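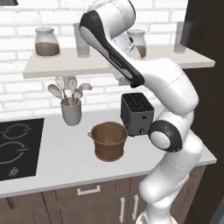 Sim before stove: kitchen robot code goes out for comment

Stundora has put out version 2 of its good practice code for robot arms in kitchens. Draft only. Comments open until the end of October, and the big change is near the front: no arm goes near a real benchtop until it has done its hours in a simulated one.

The first version had this as a suggestion. Most people who signed up to it skipped it, going by the feedback Stundora got back, or ran a handful of goes and called it done. Now there's a number. 500 simulated runs per task, logged, with the failures kept in the log.

The code is voluntary. Worth saying early, as there was some confusion this morning. It isn't law, doesn't replace any machine safety rules already on the books, and signing up costs nothing. But Akdale, which fits out shared kitchens for retirement villages and a couple of boarding houses, says it'll only buy from suppliers who follow it. So for small outfits it's voluntary in the way that wearing shoes to a job interview is voluntary.

What's in it

13 rules, down from a longer and messier list. The ones people will argue over:

The test kitchen has to have stuff in it. A bare bench doesn't count. The draft asks for a shelf over the work area, glass on the shelf, a cooktop, and at least one appliance within reach of the arm. Simulated is fine. The trial kitchen Stundora used has jars and tall glasses up on a shelf, a toaster on the bench under it and a pot to work with.

The whole arm counts. Under version one you only had to report what the gripper touched. Elbows and wrists were left out, which is a bit mad when you see how close the links get to a shelf. Now any contact by any part of the arm goes in the log, even a brush.

Doors and drawers. Each task to be run with the drawer under the bench shut, half open and fully open. Someone always leaves a drawer open.

Stopping. The arm has to be able to stop in the middle of a pour or a lift and hold still without dropping what it's got. Then it has to be able to carry on, or back off, on a person's say so.

Views. Every run recorded from more than one angle, so that the arm isn't hiding the thing you need to look at. This one came up again and again, according to the notes that go with the draft.

Changes. Move the shelf, swap the gripper, update the software, and you start the count again for any task affected. Suppliers hate this one already.

The trial

Stundora ran its own rules against its own kitchen first, over the winter, out of its office in McKinnon. The kitchen was built in Stendono, the simulator it licenses out, and the arm put through 1880 runs in total across the tasks. Mostly pot work. Moving over it, tipping into it, getting back out past the toaster and under the shelf.

Thijs Bosman ran the trial and wrote most of the draft. On the phone today he was pretty frank about it.

"The pot was easy. Everyone practises the pot," he said. "What we got wrong was the way home. The gripper's done its job, the software thinks the task is over, and the elbow comes up under the shelf. In the old report that was a pass."

Did it hit? Sometimes, yes. He wouldn't give a figure for contacts, says the logs are being tidied up and will go out with the final version. Asked why not now, he said people would compare the number with there own and stop reading the rules. Fair enough, maybe. Plenty of people will want to see it anyway.

He did say the team changed the layout part way through. More glass near the reach of the arm, and the toaster kept in close where it's a nuisance.

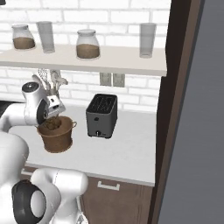

"If you clear the bench to make the robot look good you've tested a kitchen that doesn't exist," Bosman said. "Leave the toaster where people leave the toaster."

Not everyone's sold

Milagros Fuentealba looks after fit-outs at Akdale and will be the one knocking suppliers back. She's for the code, mostly. Her problem is what the simulator leaves out.

"Steam. Wet benches. A tea towel on the drawer handle," she said. "I've read the draft twice and I can't find the word grease in it."

Checked. It's not in there.

She also wants the rules to say who signs the log. At the moment it's "a competent person", no training named, no job title. Her worry is that it ends up being whoever is in the office when the paperwork's due. Akdale will ask for a name and a phone number on every log it recieves, whatever the final wording.

Bosman's answer on grease is that the simulated runs are the first gate and real kitchen tests come after. True, the draft has a section on those. It's half a page. He agreed it was thin and said it was the part he most wants comments on.

On the signing question he said he'd had the same complaint from four suppliers and would "probably lose that one".

Cost

The other sore point. Simulated runs are cheap next to real ones but someone has to build the kitchen, and someone has to go through the logs. A small supplier who asked not to be named said the restart rule could sink them. They push software updates every few weeks. If each one wipes the count they'd be doing nothing but reruns.

Stundora says it only applies to tasks the update touches. The supplier says with the sort of software they use you can't always tell what an update touches. Bosman, when this was put to him: "Then I'd want the reruns even more." So that one's going to run on for a bit.

There's also the awkward bit that Stundora sells the simulator and has written a code that tells people to use a simulator. The draft says any simulator will do as long as it meets the list in the back (contact logging, more than one view, repeatable starts). Fuentealba said she'd checked and was happy that two rival products would pass. Bosman said he expected the question and would be surprised if we hadn't asked it.

For people living or working near one

Not much changes yet. If you're in a place with a kitchen arm already in, the code doesn't reach back to it, though Akdale says it'll ask its current suppliers to run the new tests on arms they've already put in. No deadline on that. Arms in Akdale kitchens stay switched off when there's no staff member in the room and that's not being relaxed.

The draft does have a plain page for residents and kitchen staff, meant to be stuck up on the wall. Where the arm can reach. How to stop it. Don't put glasses back on the shelf while it's moving. Who to ring. Akdale wants it in bigger print and in more languages, Stundora says yes to both.

How to comment

Full draft and comment form are on the Stundora site, under Codes. You can comment on one rule without doing the lot. Paper copies from the McKinnon office front desk, ask for version 2, as there's still a pile of the old ones sitting there. There's an open session at the office at 6 pm during the comment period, day to be confirmed, and Bosman will run the simulated kitchen on a screen for anyone who wants to bring their own awkward layout. Drawings are fine, phone snaps fine, measurments help.

Comments get published with names unless you tick the box. Final version due before the end of the year if the restart rule gets sorted.

More when the logs come out.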